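4.2 The open day at Detonby

Most of what we know about how people read a robot's hands comes from short clips shown on a laptop, and I wanted something messier than that. So in May we opened the lab at Detonby to visitors for an afternoon, put out 40 chairs, and let the Wuvolance set-up get on with its handling task while people watched and chatted. I stood at the side with a clipboard and tried (not very well) to keep quiet.

The task was one we had already used in the Rojanasak trials: two hands, a table, and something light and floppy to hold between them. Thin plastic is a horrible thing to give a robot. It creases wherever it likes, it slips, and it hides whatever is underneath — which is exactly why I like it.

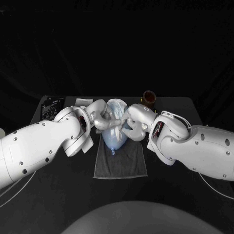 Figure 3. Both hands on the pale blue plastic, with the dark towel beneath.

Visitors could fill in a card at any point, and 30 of them did. We asked for two things only: what do you think the robot is trying to do, and when did you decide? I had expected most answers to talk about the arms, as they are big and white and take up a lot of room. They didn't! 23 of the cards mentioned fingers or fingertips first, and several people had drawn little sketches of them in the margin.
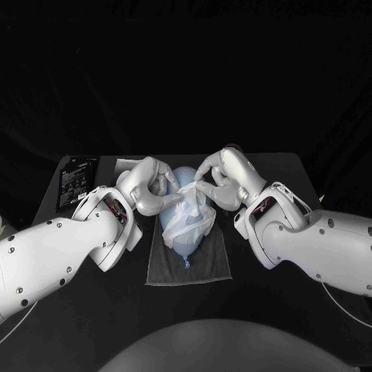
The second question gave us more trouble. People were happy to say what they thought the robot was up to, but far less happy to say when they had made up their minds, and a few wrote two or three different answers and crossed them out. I have kept the crossings-out in the coding, as they seem to me part of the answer. Counting each separate remark as one item gave us 129 items in all, which we sorted by body part named, object named, and guess about purpose.

One snag I should own up to: visitors talked to each other. At the earlier session in Pondonport we had kept people apart, and the remarks there were shorter and much more alike. Section 4.3 compares the two sets.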